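Carnet d'atelier – club robotique, salle Monau
28/10/2023

Samedi, donc, et la salle rien que pour nous jusqu'au soir ! J'écris ça pendant que c'est encore frais, parce que la dernière fois j'ai attendu le lundi et j'avais déjà oublié la moitié des réglages (pardon à ceux qui ont dû tout refaire derrière moi).

Rappel pour ceux qui n'étaient pas là : on prépare l'épreuve « tri de textile » de la coupe Văduva. Deux bras, une table, deux bacs, et il faut ranger des objets mous dans le bon bac sans que les bras se gênent. Sur le papier c'est tout bête. En pratique, le tissu ne se présente jamais deux fois pareil et nos jolies trajectoires du mois d'août, calculées sur des cubes, ne valent plus grand-chose. Je les ai quand même gardées dans le dossier « vieux », on ne sait jamais.

Ce matin, reprise des origines. Le bras gauche avait un décalage sur la base, je l'ai vu tout de suite en l'envoyant au-dessus du bac rouge : il visait le bord. Resserré les vis de la platine, refait le zéro, relancé la version 3259 du programme. Je préfère repartir de celle-là, la suivante contient mes essais de vitesse et je ne lui fais aucune confiance. Pour le bras droit, rien à signaler, j'ai juste baissé un peu la hauteur d'approche.

Ensuite on a sorti les casquettes. Bonne idée de celui qui les a proposées, c'est bien plus vicieux qu'un t-shirt : la visière est rigide, le reste s'écrase, et selon l'endroit où la pince attrape, ça pend n'importe comment. 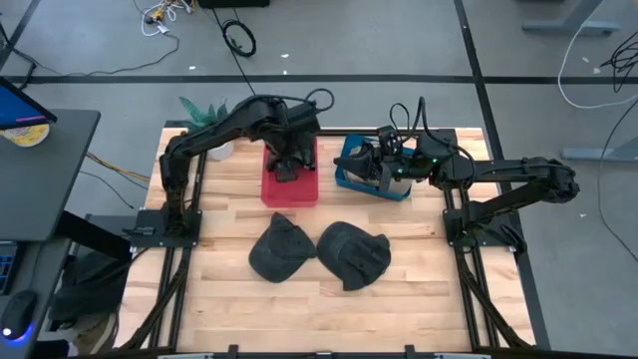 Bras gauche dans le bac rouge, bras droit dans le bleu, les deux casquettes devant.

Bilan des prises : sur 6 essais, 4 réussis. Les deux ratés, c'est la même histoire, la pince arrive sur la visière par le dessus, elle ferme, ça glisse, et la casquette part en toupie sur la table. Par le tissu du fond, ça tient très bien. Il faudrait donc que la vision nous donne l'orientation de la visière, et pas seulement le centre de l'objet. Pour l'instant elle confond allègrement les deux casquettes dès qu'elles se touchent – normal, même couleur, même forme, à sa place j'hésiterais aussi.

Autre souci, les bacs sont vraiment voisins. Quand les deux bras descendent ensemble, je garde la main près de l'arrêt d'urgence et je respire mal. J'ai essayé d'ajouter une attente côté droit : c'est plus sûr, mais on perd un temps fou. À discuter tous ensemble avant de toucher au plan de table, le règlement laisse peut-être un peu de liberté sur la position des bacs (quelqu'un peut relire ?).

Côté matériel, les doigts de pince en caoutchouc commandés chez Werkach ne sont toujours pas là. Et le dossier Fondbridge pour le déplacement est à moitié rempli, il manque la page budget.

À faire pour la prochaine séance :
– prises par le fond de la casquette uniquement, noter chaque raté
– annoter des images avec les casquettes collées l'une à l'autre
– tester l'attente du bras droit avec un délai plus court
– relancer Werkach
– sauvegarder les zéros des deux bras sur la clé, PAS seulement sur le poste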